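Progress report to the Barreto Fund
Project: Shared kitchen for the Nodach evening courses
Reporting period: second quarter

Dear colleagues of the Fund,

With this report I inform you how the work on the shared kitchen has gone since April, and how the money was used. The receipts are in a separate folder, which was sent to your office already.

Opening of the kitchen

The kitchen is open on all course evenings from 5:30 p.m. In the first plan we wrote that it would serve 40 learners. At the end of the period 60 learners were registered, and 26 of them come straight from work and eat their evening meal with us. For this reason we moved the start of the language course by half an hour. The teachers agreed to this change, but two of them asked that it be reviewed before winter, when the buses are fewer.

Water and electricity

The old water heater was replaced by Andix in the first weeks. The work took longer than in the offer, as the pipe behind the wall had a different size than the drawing showed. The additional cost was taken from the line "unexpected repairs", and this line is now nearly used. The electrical inspection was passed at the second visit. At the first visit the inspector asked for one more switch near the door.

Dishes and cups

We stopped buying paper cups in this period. The learners now use cups that can be washed, and every group washes its own after the meal. The saving is small but it repeats each month, and there is much less garbage to carry down.
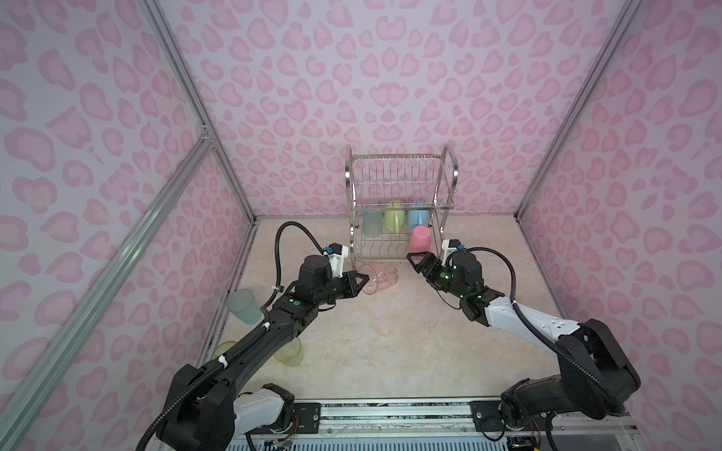 The washing should be finished before the lesson and not after it, one learner wrote on the feedback sheet, or the last group will always miss its bus. We have discussed this point with the teachers and will try the new order for one month.

Difficulties

Storage is still our main problem. The dry food stands in the corridor in closed boxes, and the landlord has told us this is allowed only until the end of the year. We have asked for 3 offers for a wall cabinet and received one. I will send you the others when they arrive.

Next period

We plan to buy the cabinet, to repair the window above the sink, and to begin a short course on food hygiene. We ask the Fund kindly to confirm if the rest of the furniture money can be used for the window. An answer before the next order date would help us very much.

With respectful greetings,
The project office, Nodach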